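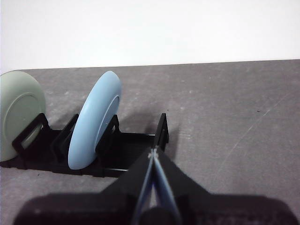 The Portela dish rack is made for kitchens where the space beside the sink is small. It is one piece of black plastic, with a low ribbed base and tall open dividers, and each plate stands on edge between them. A thick-rimmed plate, like the light blue one, fits in the slot between two dividers. Please leave a free slot between large plates if you wash by hand.

The rack weighs little and can be kept in a cupboard after use. Clean it with warm water and a soft brush, and do not put it on a hot hob. We give a guarantee of 2 years. Orders are sent from our Memham store within 7 days, and you may return an unused rack within 30 days.
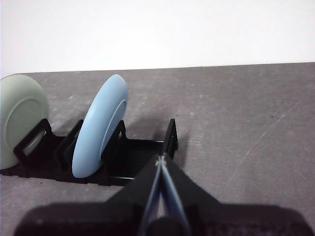 Portela rack in black, with green and blue plates. Plates not included.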